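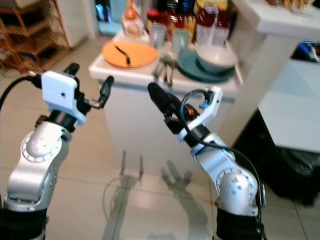
Tillen, 22 Nov 2022

4.2 Operating rules for shared kitchens

Most safety guidance for two-armed robots was written with factory cells in mind, and a home kitchen breaks its assumptions in wonderfully instructive ways. Cutlery handles hang over the edge of a counter. Plates come in stacks with a bowl on top. We wanted rules that a new operator could learn in one morning, and we are delighted with how short the list became.

The Drarnance rules, drafted by Delia Cârstea and revised over 11 weeks, begin before either arm is powered. The operator walks the floor and notes every cable, bag and crate within reach of the base. Both grippers must then be held open and in view of the head camera until the operator calls the start. Any item that extends past a counter edge is logged as an overhang, and the arms approach it from the room side at reduced speed.

The wrist cameras get a rule of their own. At each change of work area, the operator checks that both fingertips are visible in the wrist view and that the gap between them is clear. Large appliances are treated as fixed obstacles, doors included, until the task calls for opening one. Reflections matter too — brushed steel and glossy tile can both upset depth estimates, so bright spots are marked in the log.
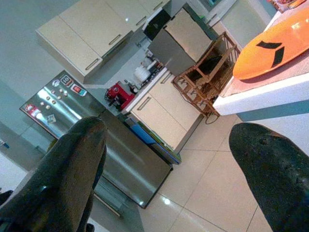

Figure 3. Wrist-camera view between the gripper fingers, with the refrigerator and a bright reflection on the floor tile.

We tried the rules on 2,000 episodes, split evenly between the Jinix and Sandberg control stacks. The 1,000 episodes on each stack used the same checklist, with no changes to the wording. Operators skipped the floor walk more often than any other step, so we moved it to the top of the page and gave it a signature line. Overhang logging was the pleasant surprise: operators began adding notes we had never asked for, and two of these became rules in the present version. The full checklist is given in Appendix B.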